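좁은 방에서 셔츠를 거는 방법에 대한 조사
생활과 의류 관리 수업, 학기 과제 보고서

1. 주제를 정한 이유

저는 한국에 와서 처음으로 제 옷을 모두 스스로 관리하게 되었습니다. 고향 집에는 큰 옷장이 있었지만 지금 사는 Fasberg 기숙사의 방에는 옷장이 아주 좁습니다. 그래서 많은 학생들이 작은 행거를 사서 책상 위나 침대 옆에 놓고 씁니다. 행거에 옷을 거는 일은 쉬워 보이지만, 옷깃이 한쪽으로 기울거나 어깨에 뿔처럼 튀어나온 자국이 생기는 경우가 많습니다. 저도 발표가 있는 날 아침에 셔츠 어깨를 다리미로 다시 눌러야 했던 적이 있습니다.

이 보고서에서는 단추가 있는 두꺼운 셔츠를 중심으로, 옷걸이의 종류와 거는 순서에 따라 셔츠의 모양이 어떻게 달라지는지를 알아보았습니다. 얇은 블라우스와 코트는 범위에서 뺐습니다. 블라우스는 미끄러지는 문제가 더 중요하고, 코트는 작은 행거에 너무 무겁기 때문입니다.

2. 재료와 준비

설문에는 같은 기숙사에 사는 학생 34명이 대답해 주었습니다. 질문은 어떤 옷걸이를 쓰는지, 단추를 몇 개 잠그는지, 옷을 걸기 전에 펴는지의 세 가지였습니다. 옷걸이는 학교 앞의 생활용품 가게 Marras에서 하나에 870원을 주고 샀고, 나머지는 이미 가지고 있던 것을 썼습니다. 예산은 따로 없었습니다. 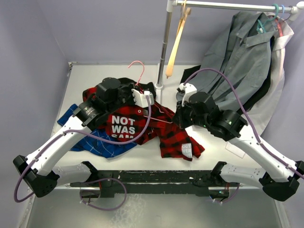

셔츠를 고를 때에는 무늬도 생각했습니다. 무늬가 없는 셔츠는 어깨가 얼마나 비뚤어졌는지 눈으로 알기 어렵습니다. 큰 체크무늬는 가로줄과 세로줄이 있어서 자를 대지 않아도 기울기가 보입니다. 빨간색과 검은색 체크 셔츠가 흰 탁자 위에 비스듬히 구겨져 있으면, 어디가 소매이고 어디가 몸판인지 바로 찾기가 힘듭니다. 흰 글자 프린트가 있는 옷이라면 글자의 방향이 도움이 되지만, 주름이 글자를 가리면 그것도 끝까지 읽을 수 없습니다. 그래서 첫 단계를 "걸기"가 아니라 "옷깃 찾기"로 정했습니다.

3. 거는 순서

설문의 대답과 제 경험을 합쳐서 다음과 같은 순서를 만들었습니다.

첫째, 옷깃을 찾아서 두 손으로 잡고 한 번 들어 올립니다. 이때 소매가 저절로 아래로 떨어집니다.

둘째, 셔츠를 앞면이 위로 오게 내려놓고 몸판의 큰 주름만 폅니다. 작은 주름까지 펴려고 하면 시간이 오래 걸리고 결과는 별로 다르지 않았습니다.

셋째, 옷걸이의 한쪽 어깨를 먼저 넣고, 그다음에 반대쪽을 넣습니다. 목 부분이 좁은 셔츠는 위의 단추를 풀고 넣습니다. 단추를 풀지 않고 목으로 억지로 넣으면 목둘레가 늘어날 수 있습니다.

넷째, 고리가 옷깃의 가운데에 오는지 확인합니다. 목 안쪽의 사이즈 라벨이 좋은 기준이 됩니다. 라벨은 보통 뒷목의 가운데 근처에 있으므로 고리와 라벨이 같은 줄에 있으면 양쪽 어깨의 길이가 비슷해집니다. 새 옷은 종이 태그가 안쪽에 들어가 있어서 라벨을 가릴 때가 있습니다. 그럴 때에는 태그를 먼저 옆으로 치웁니다.

다섯째, 위의 단추 하나를 잠그고 행거에 겁니다. 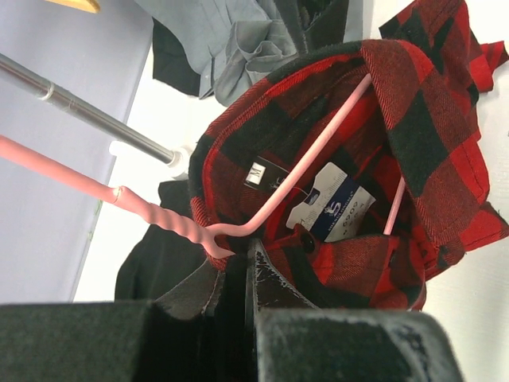

4. 설문 결과

가장 많은 대답은 "세탁소에서 받은 얇은 옷걸이를 그대로 쓴다"였습니다. 돈이 들지 않고 자리를 적게 차지한다는 것이 이유였습니다. 두꺼운 플라스틱 옷걸이를 쓰는 학생들은 어깨 모양에 더 만족한다고 썼지만, 행거가 금방 가득 찬다고도 썼습니다. 두 종류를 섞어서 쓰는 학생도 있었고, 그 학생들은 두꺼운 셔츠에만 두꺼운 옷걸이를 쓴다고 했습니다.

단추에 대해서는 제가 생각한 것과 달랐습니다. 저는 대부분이 단추를 하나도 잠그지 않을 것이라고 예상했습니다. 그런데 맨 위의 단추만 잠근다는 대답이 꽤 있었고, 그 이유는 옷이 한쪽으로 흘러내리는 것이 싫어서라고 했습니다. 모든 단추를 잠근다는 대답은 아주 적었습니다.

옷을 펴고 거는지에 대해서는 "바쁠 때는 안 한다"는 대답이 많았습니다. 이 질문은 잘 만들지 못한 것 같습니다. 바쁠 때와 바쁘지 않을 때를 나누어서 물어보았으면 더 정확했을 것입니다.

5. 태그와 새 옷의 문제

조사를 하면서 새 옷의 종이 태그에 대해서도 생각하게 되었습니다. 태그는 목 부분이나 소매에 가는 끈으로 달려 있는 경우가 많습니다. 옷을 사고 나서 바로 떼는 사람도 있고, 교환할 수도 있어서 며칠 동안 그대로 두는 사람도 있습니다. 저는 두 번째에 속합니다.

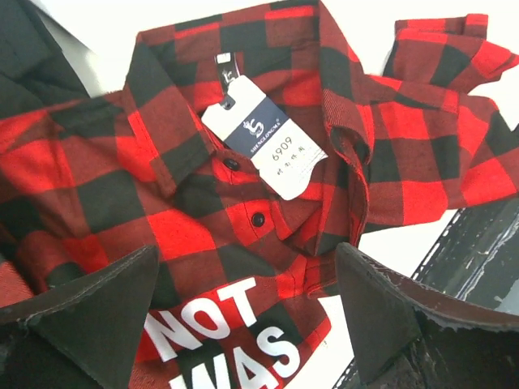 태그를 떼지 않은 셔츠를 걸 때에는 끈이 옷걸이의 고리에 걸리지 않도록 조심해야 합니다. 끈이 걸린 채로 옷을 당기면 끈이 끊어지거나 목둘레의 실이 같이 당겨질 수 있습니다. 또 두꺼운 종이가 천과 천 사이에 오래 끼어 있으면 앞면에 네모난 자국이 남기도 합니다. 기모가 있는 부드러운 천에서는 이런 자국이 더 천천히 없어지는 것 같았지만, 같은 천으로 여러 번 비교하지 못했으므로 확실하게 말할 수는 없습니다.

6. 행거의 자리

작은 행거의 장점은 벽에 구멍을 뚫지 않아도 된다는 점입니다. 단점은 봉이 짧아서 옷걸이들이 한쪽으로 모인다는 점입니다. 고리의 굵기가 서로 다르면 옷걸이를 옆으로 밀 때 함께 움직이지 않고, 얇은 것이 두꺼운 것 아래로 들어가서 엉킵니다. 옷걸이 하나를 빼려다가 옆의 옷까지 떨어뜨린 경험은 저에게도 여러 번 있습니다.

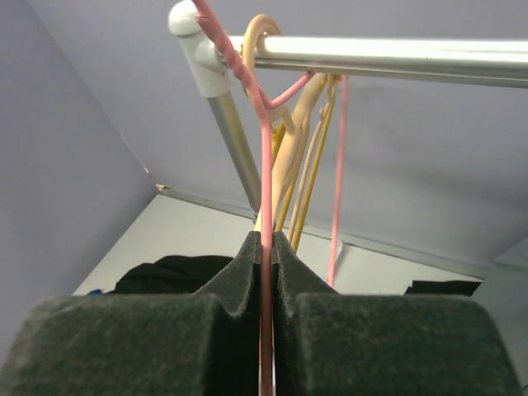

이 문제를 줄이기 위해서 두 가지 방법을 비교했습니다. 하나는 고리의 방향을 모두 같은 쪽으로 맞추는 방법이고, 다른 하나는 종류별로 자리를 나누는 방법입니다. 방향을 맞추는 방법은 하루 만에 익숙해졌고, 급할 때에도 지킬 수 있었습니다. 종류별로 나누는 방법은 처음에는 보기 좋았지만 빨래를 한 다음 날에는 다시 섞였습니다. 빈 옷걸이를 봉의 끝에 모아 두는 것은 두 방법 모두에서 도움이 되었습니다.

7. 부족한 점과 다음 계획

첫째로, 대답한 사람이 모두 같은 기숙사의 학생이어서 다른 집에 사는 사람의 습관은 알 수 없습니다. 둘째로, 저는 어깨 자국을 눈으로만 비교했습니다. 선생님께서 중간 발표 때 자국의 높이를 재는 방법을 제안해 주셨는데, 이번에는 도구가 없어서 하지 못했습니다. 10월에 있는 두 번째 과제에서 같은 셔츠를 일주일 동안 걸어 두고 다시 조사할 생각입니다.

보고서 제출일: 9월 3일 토요일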